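Pleltavley Community Support
Ticket 1967: Recipe scaling gives wrong amounts after import
Status: Solved
Category: Recipe box / Import
Opened by: Domingo Montecinos
Product: Ello recipe manager, desktop and phone

Domingo Montecinos, 8:14 am

Hi all! First ticket, and let me say up front that I love this program. I moved 436 recipes into Ello in January and it took one evening, photos and all. My old binder is in a closet now and I don't miss it a bit.

What's going wrong: when I change the number of servings on an imported recipe, some ingredients scale and some stay put. My barbecue sauce serves 4. I set it to 12 and the ketchup goes from 2 cups to 6 cups, great, but the brown sugar stays at 1/2 cup and so does the vinegar. Salt scales. Garlic scales. I made the big batch before I noticed and it was basically hot ketchup (we ate it anyway).

What I've tried so far:
Closed and reopened the program. Same.
Logged out on the phone and back in. Same.
Typed the sauce in again by hand as a new recipe. This one scales perfectly!
Exported the bad one and imported it again. Still bad.

So it's something about the import. Old files came out of Kılıçarslan, the version before they changed the export screen. My sauce recipe is attached.

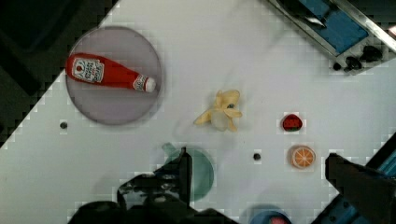
I also checked whether it was only sauces. It's not. Pancakes have the same trouble with the milk (3/4 cup) and my aunt's cornbread has it with the butter. Whole numbers seem fine everywhere I look. I'm on the latest update on both devices, and the sync light is green.

Feltcombe Support, 9:02 am

Thank you for the careful notes, Domingo, they help a lot. Could you open the sauce, go to Edit, and click into the brown sugar line? We'd like to know if the amount sits in the Amount box or if the whole line landed in the Name box. Please also tell us what you see under Settings, Import, Last Report.

Domingo Montecinos, 9:31 am

Oh, this is fun. The Amount box is EMPTY. The whole thing, "1/2 cup brown sugar", is sitting in Name. Same for the vinegar. Ketchup has a 2 in Amount and "cup" in Unit like it should.

Last Report says:
Recipes read: 436
Recipes saved: 436
Lines without amount: 508
Warnings: 0

508 lines! A few of those must be things like "pepper to taste", but I don't own that many recipes with pepper to taste.

Feltcombe Support, 10:20 am

That's the answer, then. The older export writes fractions as one single character, so the half is one symbol where you would type a one, a slash and a two. The importer didn't know that symbol and treated the line as plain text. It displays correctly, so it's easy to miss.

Please try this:
1. Make a backup (File, Back Up Everything).
2. Go to Settings, Import, Repair Lines.
3. Check the box for "Read fraction symbols".
4. Press Preview first. Look down the list before you press Apply.
5. Sync the phone last.

Domingo Montecinos, 11:47 am

Ran the preview and wow, it found nearly all of them. Pressed Apply, and the report now says 52 lines without amount. I read through every one and they're all the "to taste" and "for the pan" kind, so those are right where they belong.

Sauce at 12 servings: ketchup 6 cups, brown sugar 1 1/2 cups, vinegar 1 1/2 cups. Pancakes good. Cornbread good! I'm so pleased with this, I went and scaled everything in the Sunday folder just to watch the numbers move.

One small leftover. The repair put the recipes I'd edited back at the top of Recently Added, and the sauce now has two photos in its card, the cover and the one from the steps section. Doesn't bother me, only mentioning it in case it's a bug.

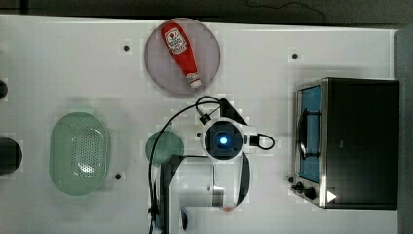 Fermín Arancibia, 12:05 pm: Same import, same old export, and Repair Lines fixed mine too. One thing to watch for: ranges. I had "1 to 1 1/2 cups stock" in a soup and the repair kept only the first number, so doubling it gave me 2 cups and a very thick soup. I fixed it by typing the range with a dash. Check the preview for the word "to" before you apply. You can type it in the search box at the top of the list.

Domingo Montecinos, 12:22 pm

Great catch, Fermín! I searched and had three of those, all in soups. Fixed with the dash and they scale at both ends now.

Feltcombe Support, 1:10 pm

Thanks to you both. The range problem is logged separately. The doubled photo is a known one: open the card, choose Photos, and remove the one you don't want. It won't come back on sync. Marking this as solved, and the ticket stays open to replies for two weeks.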